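Reports > Film and Moving Image > Camdale Community Cinema

Camdale Community Cinema: progress report to the Frimpong Fund
Submitted by Ama Dramani, Programme Manager
May 25, 2018

1. Period covered

This report covers the first half of the grant awarded for the touring film season and the young reviewers' scheme. It follows the headings set out in the offer letter. Spending is dealt with under section 4.

2. Screenings

The season opened in Camdale with a programme of crime and adventure films chosen by members. We have held 14 screenings to date, nine in Camdale and five at the Altport Assembly Rooms. The best attended was the Saturday matinee double bill in Camdale, and the weakest was the subtitled thriller shown in Altport during the half-term week. We had placed that title in an early evening slot, and on reflection it should have gone later. The remaining subtitled films have been moved to 8.15 pm.

One advertised film could not be shown when the distributor withdrew the print. Ticket holders were offered a refund or a seat at another screening, and most took the seat.

Captioned showings were a condition of the award. Four have taken place. Audience members asked for the captions to be larger, and the Altport projectionist has adjusted the settings – the Camdale equipment does not allow this at present.

3. Young reviewers

The scheme has 40 places and all are filled. Participants watch a film, discuss it with a tutor and write a short review for the printed season guide. Early drafts tended to retell the plot at length, and the tutors have since spent a full session on how to give an opinion and support it. The later reviews are shorter and a good deal sharper. We printed 400 copies of the first guide and left them at libraries, the leisure centre and both venues.

The Altport group has met less often than planned owing to a change of tutor. Two extra sessions have been arranged to make up the difference.
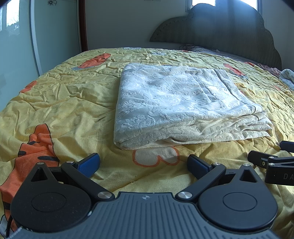 4. Budget

Spending is in line with the agreed profile, with one exception. Licence fees were higher than forecast for the older titles, and the overspend has been met from the marketing line. The sum of £4000 set aside for projection equipment has not yet been drawn down. We have received a quotation from Grirkance for a replacement unit at Camdale, and a second supplier has been asked to quote before an order is placed.

5. Next steps

The second part of the season will be announced in July. We ask the Fund to confirm in writing that the equipment money may be carried into the next quarter. Attendance sheets and the tutors' notes are available on request.

Contact us | Accessibility | © Camdale Community Cinema | Back to top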